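Fornham shop compares gripper pads before choosing a set

FORNHAM, July 15, 2025. It has been a busy couple of weeks at Trandilar, the small automation shop on the edge of town, where Joonas Savolainen and his coworkers have been trying out finger pads for the hand-held gripper they use to teach their robot arms. Anyone who has stopped by lately has probably been handed the tool and invited to have a go (it's surprisingly hard to put it down once you start!).

The comparison pits two kinds of pad against each other. One is the soft black padding the shop has been using on its two-finger gripper, and the other is a firmer molded pad from Huttunen, a supplier that sent over a box of samples this spring. Savolainen had meant to try them for an afternoon. The afternoon grew into a proper test, with a target of 2000 grasps, and everybody in the building has had a turn at the bench.

Round things are the hard part, as people who work with grippers will tell you at some length. A flat-sided box forgives a finger that arrives a little crooked, while a low disc with a ridged rim likes to turn or slide away if one side touches first. So the test leans heavily on lids, caps and other low, round pieces, set down on a plain wooden tabletop and approached with the fingers wide open.

"We kept picking things that were easy for us and then feeling very pleased with ourselves," Savolainen said, laughing. "Then somebody brought in a bag of lids from home, and we had to start over."

Each person does 320 grasps with each pad, in blocks of 20, and takes a break between blocks whether they want one or not. Savolainen says the breaks were his wife's suggestion, and a good one, as tired hands were closing the fingers earlier and earlier and making both pads look worse than they are.

The early numbers favor the soft padding on ribbed rims, where it seems to settle into the grooves, and the Huttunen pads on smooth plastic. The gap is small, though, and the shop isn't ready to call it. Wear matters too. The soft material picks up scuffs and its edges get ragged, and swapping it out takes patience and a fresh strip of adhesive, whereas the molded pads come off and go back on in 5 minutes.

Once the pads are settled, the team will move on to its controller, Clonus, which has a habit of shivering slightly just as the fingers close. Savolainen is fond of it all the same and thinks a gentler closing speed may be all it needs. Visitors are still welcome at the bench through the end of the month, and those with an odd-shaped lid in the kitchen drawer are warmly encouraged to bring it along.

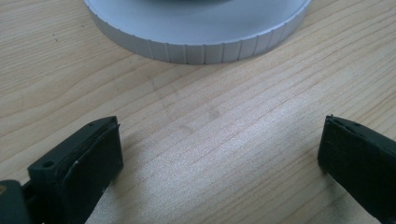
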